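On Writing a Message for a Colleague's Retirement

Among the duties that fall to anyone who has worked in the same office for long enough is the composition of farewell messages. I have been asked to write, sign or correct a good many of them, and a number of readers have requested that I set out my views on the retirement card in particular. I do so gladly, with the caution that customs differ from one workplace to another.

The first question is one of length. A shared card passed round a department of 43 people allows each signatory very little space, and two sentences are sufficient. A private letter may run to a page. Difficulty tends to arise when a person writes a letter's worth of feeling into the corner of a card and leaves colleagues to sign along the margins. Those with more to say should enclose a separate note.

The second question is tone. Retirement is commonly treated as an occasion for jokes about gardening, slippers and daytime television. Such remarks are well meant and are often well received, but they should be reserved for persons whose humour is known to the writer. When Liis Rimkutė left the Vastomside office in February, after 6 years as head of records, her card contained eleven references to fishing. She has never fished. She thanked everyone courteously and asked me later who had started it.

A reliable message names something particular. The following have served me well and may be adapted freely:

"Your patience with new staff was noticed and will be remembered. I wish you a long and contented retirement."

"It has been a pleasure to share an office with you. Thank you for your good advice, and for the occasions on which you kept it brief."

"With warm congratulations on your retirement, and every good wish to you and your family for the years ahead."

"The Clinura account would not have survived its first winter without you. Please accept my thanks, which are overdue."

For a senior colleague whom one has met only once or twice, the third of these is appropriate. It claims no acquaintance that does not exist — a common fault in messages addressed to directors.

Some care is needed where the departure is not wholly voluntary. In such cases the word "congratulations" is best omitted, and thanks alone should be offered. The same applies where ill health is the cause.

As to presentation, a plain card is always acceptable. Blue or black ink should be used, and names given in full, as there may be more than one Peter in the building. The card should be closed to signatures 2 days before the presentation, so that absent colleagues may be reached in good time.

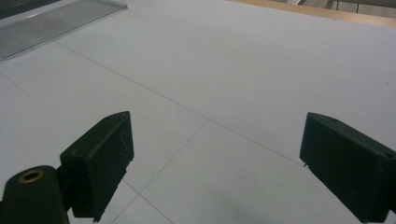

Messages received by email after that point may be printed and placed inside the envelope. I shall turn to the wording of leaving speeches in a later post.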